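Section 4. Setting up the Winlow kitchen scale

Written for the Clirker owners' handbook by Leidy Cuervo. It replaces the quick-start card in the box, which claims the scale is "ready in seconds." Mine was not, and I would be slow to trust any reading you take in the first few minutes.

4.1 Before you switch on

1. Peel the film off the platform. There is a second, smaller piece over the display that is easy to miss.
2. Slide out the battery tray and fit the two cells. The plus signs inside the tray are molded very faintly, so use a flashlight.
3. Check that all four feet are in place. One of them may have stayed behind in the foam.
4. Pick a hard, flat surface. A cutting board with a slight warp will throw the reading off, and the card's advice that "any counter will do" should be ignored. So should a folded dish towel under the feet.

Note: The bubble level sold as an extra by Burnell fits under the platform. I tried it and saw no gain over a plain level laid across the counter.

4.2 Zero and first check

1. Press ON and keep your hands off the platform until the dashes clear.
2. Wait. The card gives no time. I leave it ten minutes if the scale has been in a cold cupboard.
3. Press TARE once. Two quick presses change the units to ounces.
4. Put on something with a weight you already know. A sealed can is handy, but remember that the weight on its label leaves out the metal. A can of tomatoes that I had weighed on a shop scale came to 820 g in all, and that is the one I still use.
5. Write down the reading, lift the item off, and put it back. If the two readings differ by more than 2 g, go to 4.3.
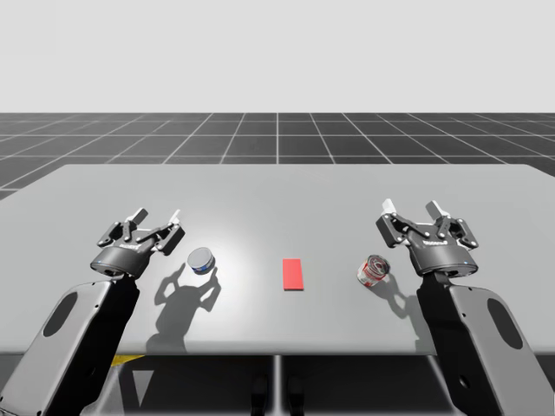
Fig. 3. Two cans and a red block on a flat tabletop.

Caution: The stated limit is 3000 g, bowl included. The display will keep showing numbers past that point. Do not believe them.

4.3 Calibration

The card says the scale is "calibrated for life" and then, on the back, tells you how to calibrate it. Make of that what you like. You need a proper test weight for this, and canned goods are too loose a guide.

1. Take everything off the platform and press TARE.
2. Hold UNIT until CAL shows. This takes longer than you expect — keep holding.
3. Let go. The display flashes 600.
4. Set a 600 g test weight in the middle of the platform and leave it alone until the flashing stops.
5. Lift the weight off. If the display does not return to zero, switch off and start again at step 1.

Note: Moradi sells a test weight in a padded case. The case is nice. Any weight of the right mass with a tolerance printed on it will serve.

Caution: Do not stop in the middle of step 4. The scale keeps whatever it last read and gives no warning.

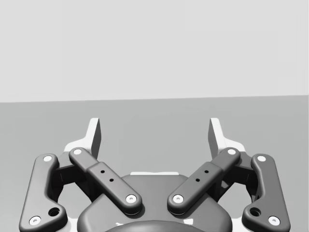

Shagufta Warraich: I followed 4.3 twice and still got drift, until I moved the scale away from the vent over my stove. The moving air was enough to shift it. Please put that in the steps.

Fair point, and it now belongs with step 1: turn off fans and close any window nearby. I had put my own February readings down to weak batteries and changed the cells for no reason.

4.4 If readings still wander

1. Wipe the underside. Flour gathers around the feet.
2. Move your phone away from the scale. I doubt this matters, but support will ask.
3. Replace both cells together. The battery icon stays full almost to the end.
4. If none of this helps, repeat 4.2 on another surface before sending the scale back, and keep your written readings to go with it.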